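4. Comparing two grippers in the simulator

By now you should have the arm loaded and moving (if it isn't, go back to section 3, because nothing below will work without it). In this section I'll walk you through a side-by-side trial of the two gripper models that ship with Triteo: the Loltance, which has two linkage-driven fingers, and the Ultari, which slides its fingers on a straight rail. I did this on my own machine with Niamh Ó Dubhghaill reading the steps out to me, and we fixed the ones that tripped me up.

4.1 Before you start

Close any other scene you have open. Triteo will happily run two at once, but the wrist view gets choppy and you'll end up blaming the gripper for it.

Note: Grip force is saved with the gripper, so whatever you set last time will come back to haunt you. Reset it first!

4.2 Load the first gripper

1. Open the Tools tab and pick Loltance from the end effector list.
2. Click Attach. The fingers open all the way on their own, so give them a second.
3. Switch the main window to Wrist View.
4. Set the step limit to 2000. I used 800 for a long time and kept running out halfway through a lift (very annoying).
5. Choose Tabletop Mix from the scenes menu and press Load.

Caution: Don't press Load twice. The second click drops another full set of objects on top of the first, and they go flying.

4.3 Line up on the phone

6. Pick the phone as your target. It's thin and it lies flat, so you'll learn more from it than from anything with a handle.
7. Jog the arm until the tip of the left finger is near the closest corner of the phone. Use the small jog steps here, the big ones overshoot.
8. Pause the run and look at the wrist view before you close anything.

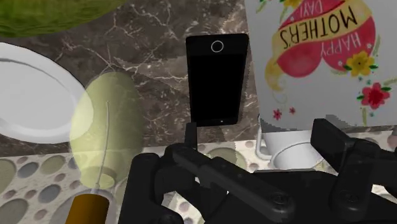

Figure 4-2. Wrist view with the left fingertip at the phone's lower left corner and the right finger next to the mug.

9. Check the other finger too! I always stare at the one near the target and forget the one that's about to shove a mug. If it's too close, back off and rotate the wrist a little before you try again.
10. Press Close, then Lift, and save the run with the gripper's name in the title.

Note: Shadows can look jagged in Wrist View. You can leave the shadow setting alone, it has no effect on contact.

4.4 Swap and repeat

11. Press Reset Scene, go back to the Tools tab and attach the Ultari.
12. Repeat steps 6 to 10. Do 3 runs with each gripper, from the same start pose.
13. Open Compare and load both sets. Liam Brophy likes the force plot, but I'd look at finger clearance first.

If the Ultari shows up sideways, your mount file is an old one. Section 5 covers how to replace it.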